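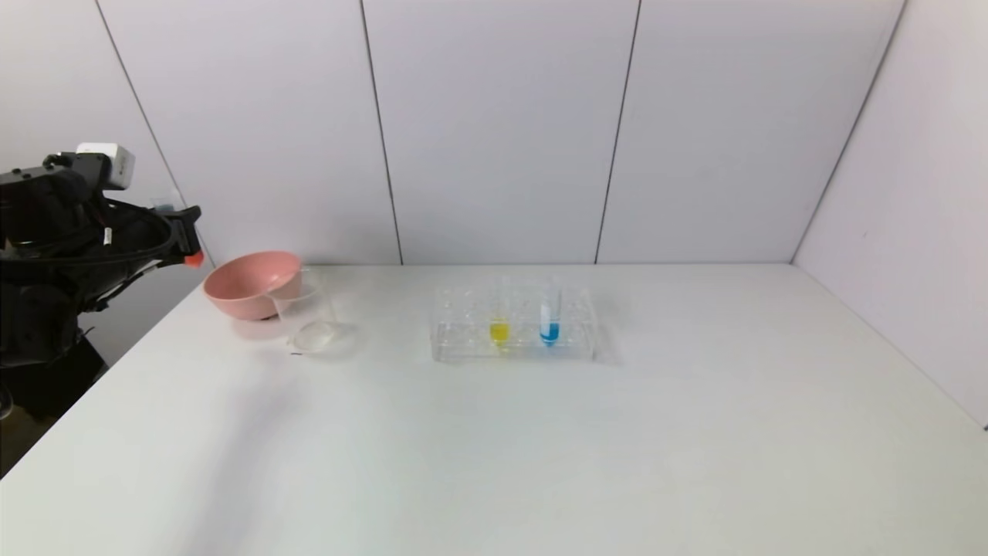 4. Recolher e analisar amostras de terra com o estojo Larulis

Última atualização: março de 2023

Se já passaram pela secção 3, têm o estojo aberto, as peças lavadas e a folha de registo impressa. Se não têm, voltem lá, que eu espero. Agora vem a parte de que mais gosto, sujar as mãos! Vamos tirar terra da horta, secá-la, misturá-la com água e com o extrator e ler o pH e os nitratos pela cor. Escrevi tudo para o Larulis 517, que é o que uso há uns anos. O modelo mais pequeno funciona da mesma maneira, mas só traz o reagente de pH, portanto saltem o ponto 4.5.

4.1 Quando fazer a recolha

Eu faço sempre em novembro, com as culturas de verão já arrancadas e antes de espalhar estrume. Quem quiser pode repetir no fim do inverno, mas um conselho de amigo: escolham uma altura do ano e fiquem com ela. Comparar uma leitura de novembro com uma de maio dá conversas muito compridas e poucas certezas.

Não recolham logo a seguir a chuva forte nem logo a seguir a regar. E se adubaram há pouco, deixem passar umas seis semanas (eu sei, eu sei, também me custa esperar).

4.2 Tirar a terra

Vão precisar da sonda ou de uma colher de jardineiro limpa, um balde de plástico, sacos de papel e um lápis.

1. Dividam a horta em zonas. Uma zona é um bocado de terreno que foi tratado sempre da mesma maneira: o canteiro das couves é uma, o pé das laranjeiras é outra. Não misturem as duas só porque ficam lado a lado.

2. Em cada zona, marquem os pontos de recolha em ziguezague, de uma ponta à outra. Fujam das bermas, do sítio onde esteve o monte de composto e de onde se fez alguma fogueira.

3. Afastem a palha, as folhas e as ervas. Só a superfície, sem raspar a terra.

4. Espetem a sonda a 18 centímetros, rodem meia volta e puxem a direito. Com a colher, abram um buraco com a mesma fundura e cortem uma fatia fina da parede, de cima até abaixo.

5. Deitem tudo no balde e desfaçam os torrões com a mão enluvada.

6. Misturem muito bem. Quando acharem que está bem misturado, misturem outra vez.

7. Tirem do balde uma chávena de terra, passem-na para um saco de papel e escrevam logo o nome da zona. A lápis! A caneta esborrata com a humidade e depois temos três sacos chamados «c…ves».

NOTA: As árvores de fruto têm raízes mais fundas. Para essas faço duas amostras, uma à medida normal e outra mais abaixo, em sacos separados, e analiso-as como se fossem duas zonas.

CUIDADO: Não usem balde de zinco nem ferramentas com ferrugem. E nada de baldes que tenham levado adubo, mesmo que pareçam limpos.

4.3 Secar e peneirar

1. Espalhem cada amostra numa folha de jornal ou num tabuleiro, em camada fina, com o saco correspondente ao lado. Eu prendo o saco com uma mola, depois de um gato me ter redistribuído as etiquetas.

2. Deixem secar à sombra, num sítio arejado. Costumo contar dois ou três dias, mais se a terra for barrenta.

3. Esmaguem os torrões com um rolo da massa velho (que a partir desse dia passa a ser o rolo da terra e mais nada).

4. Passem pela peneira que vem na tampa do estojo. Pedras, raízes e bichos ficam de fora.

5. Guardem a terra peneirada no mesmo saco.

CUIDADO: Nada de forno, micro-ondas ou radiador. O calor mexe com os nitratos e a leitura deixa de prestar. Para o pH o estrago é menor, mas já que estamos a secar, secamos bem.

4.4 Ler o pH

A bancada deve estar limpa e com boa luz natural, sem sol direto em cima da tabela de cores. Eu trabalho junto à janela da marquise, de manhã. Ponham as luvas e os óculos antes de abrir os frascos.

1. Com a colher medida do estojo, deitem duas colheres rasas de terra no tubo. Rasas mesmo, passem uma régua por cima.

2. Juntem água destilada até ao primeiro traço. Água da torneira não serve, nem fervida, nem filtrada. Já experimentei todas as desculpas.

3. Acrescentem uma saqueta do pó clarificante. Quem comprou as recargas Skomaleo em vez das originais tem saquetas mais pequenas e precisa de duas.

4. Tapem e agitem durante 45 segundos. Parece pouco até se estar a fazer, por isso usem o cronómetro do telemóvel.

5. Pousem o tubo no suporte e deixem assentar até haver líquido limpo por cima. Em terra arenosa é rápido, em barro dá tempo para um café e ainda para lavar a chávena.

6. Com a pipeta, passem o líquido limpo para um segundo tubo, até ao traço mais baixo. Não toquem no fundo.

7. Juntem quatro gotas do reagente de pH, com o frasco bem na vertical.

8. Tapem, virem o tubo devagar umas quantas vezes e esperem dois minutos.

9. Encostem o tubo à tabela, com o lado branco por trás, e escolham a cor mais parecida. Se ficarem entre duas, escrevam o valor do meio.

10. Anotem na folha antes de fazer seja o que for. Antes!

NOTA: Se a cor sair acastanhada e não se parecer com nada, quase sempre é líquido turvo. Deitem fora e repitam a partir do passo 5, com mais paciência. Quando nem assim resulta, vejam a validade do reagente, que está gravada no fundo do frasco e não no rótulo.

4.5 Ler os nitratos

Lavem primeiro os tubos com água destilada, três vezes, e deixem-nos escorrer de boca para baixo. O procedimento é parecido com o anterior, mas não é igual, e eu já me enganei por ir em piloto automático.

1. Terra no tubo, agora só uma colher rasa.

2. Encham com a solução extratora até ao traço do meio. Nesta análise não entra água.

3. Agitem um minuto inteiro e deixem assentar.

4. Passem o líquido limpo para outro tubo, até ao traço mais baixo.

5. Deitem o conteúdo de uma saqueta N, tapem e agitem até não se verem grãos.

6. Esperem dez minutos. A cor vai subindo devagar e é tentador ler a meio — resistam.

7. Comparem com a segunda tabela, a que está nas costas da primeira, e anotem.

CUIDADO: A solução extratora é ácida. Se cair na pele, lavem com muita água corrente. Se cair nos olhos, lavem também com muita água e liguem para o centro de informação antivenenos. Guardem os frascos fechados e longe de crianças e animais, e não usem para isto copos da cozinha que depois voltem à cozinha.

4.6 O que fazer com os números

A maior parte das hortícolas dá-se bem entre 6 e 7. Se o vosso pH está aí dentro, fechem o estojo e vão tratar de outra coisa.

Abaixo de 5,5, costumo pensar em calcário moído, espalhado no outono e incorporado ao de leve. A dose depende muito da textura da terra, e a tabela está no anexo B. Não a ponham toda de uma vez. Metade agora, metade no ano seguinte, com uma análise pelo meio.

Acima de 7,5 a conversa é mais lenta. O composto de folhas ajuda um bocadinho, o enxofre ajuda mais, e às vezes o problema está na água. Eu rego de um depósito de cerca de 2.000 litros, cheio do furo, e foi só quando medi a água (secção 6) que percebi de onde vinha tanto calcário.

Quanto aos nitratos, usem o resultado como um «pouco, médio ou muito» e não como um valor de laboratório. O estojo não chega lá, nem promete. Se deu pouco no outono, semeiem favas ou tremoço no canteiro vazio. Se deu muito, guardem o adubo e tornem a medir na primavera.

NOTA: Para um pomar a sério, ou se vão gastar dinheiro em corretivos, mandem também uma amostra a um laboratório. Uso a mesma terra peneirada do ponto 4.3, num saco novo, e comparo depois com a minha leitura de casa.

4.7 Arrumar tudo

1. Deitem os restos líquidos num frasco de plástico com tampa e rótulo. Quando estiver cheio, levem-no ao ecocentro. Não vai para o lava-loiça nem para o composto.

2. A terra que sobrou nos sacos, e que não levou reagente nenhum, pode voltar à horta.

3. Lavem tubos, tampas e pipetas com água destilada e deixem secar ao ar. Sem detergente, que fica agarrado às paredes e vai estragar a próxima leitura.

4. Limpem as roscas dos frascos com papel e fechem bem.

5. Guardem o estojo ao fresco e às escuras. O meu vive na prateleira de baixo da despensa, dentro de uma caixa Nilsuwan com fecho, ao lado das batatas de semente.

6. Ponham a folha de registo numa capa, com as dos anos anteriores. Uma análise sozinha diz pouco, mas ao fim de quatro ou cinco outonos começa-se a ver para onde a terra vai.

Se alguma tampa já não vedar, troquem-na. As do Garndale servem na perfeição e vendem-se à unidade, as originais só vêm em conjunto. Os tubos é que não são compatíveis, os traços estão noutra altura.

A seguir: secção 5, Calibrar a tabela de cores depois de abrir um frasco novo.

Contacto: usem o formulário da página de ajuda | © Guia da Terra, textos do autor | Voltar ao topo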